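Skosetport Workshop - Bench Notebook
Controls and Panel Bench

January 23, 2018
Entry by: Oksana Palamarchuk
Present: Efe Briggs, Kelechi Ogundipe

Purpose

To sort the panel components returned from the Ninolard job, to decide which are fit for the training panels, and to bring the stock record into agreement with the bins. The request came from Tamunoemi Okoro, who requires a complete set of operator controls before the end of January.

Condition of the stock on receipt

The components were delivered in two cartons with no packing list. Contact blocks, legend plates and lock nuts had been placed together in one bag, and the bag had split. The lock nuts were recovered from the bottom of the carton and are now in a jar on the second shelf. The stock record gave 60 operators and 23 pilot lights for this job. The record was last revised before the Ninolard panels were altered, so both figures are to be treated as out of date until Efe has finished his check.

Work at the bench

The table was wiped down before anything was set out. Pilot lights and emergency-stop buttons were handled first, as these are the items Tamunoemi asked for by name. Kelechi examined the bezels for cracks and the lenses for clouding. I examined the latches on the button bodies, which are the parts most often damaged when an operator is pulled from a panel without being released properly.

The emergency-stop buttons are the type with the red mushroom cap on a dark body, one with a yellow collar. They are to be kept as a group and are not to be mixed with the plain red stop buttons, which have caused confusion at this bench before. The pilot lights on the table are blue with a white bezel. The blue plastic tray stays at the corner of the table.
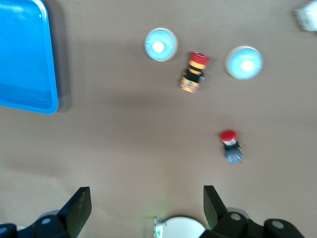 Electrical check

Each emergency-stop button is to be fitted to a normally closed contact block and tested with the meter in both positions. A reading above 4 ohms with the contact closed is grounds for rejection. This is our own bench limit and should not be quoted to customers. Efe rejected one contact block on this basis and has tagged it. The cap of the same assembly turned freely and released as it should, so the operator itself has been retained.

Pilot lights are to be tested at their marked voltage only. The older bench supply drifts after nearly 200 minutes of use and must be checked against the meter before each session.

Storage

Operators go to bin row B with the heads facing up. Contact blocks go to row C - not in the same bin as the operators, whatever the old label says. Kelechi will print new labels.

Outstanding

Legend plates have not been sorted.
Gobnait Kinsella to confirm whether Suvivwood still requires spare blue lenses.
Stock record to be corrected by Efe and initialed by me.
Replacement lock nuts to be ordered if the jar proves short.

O. Palamarchuk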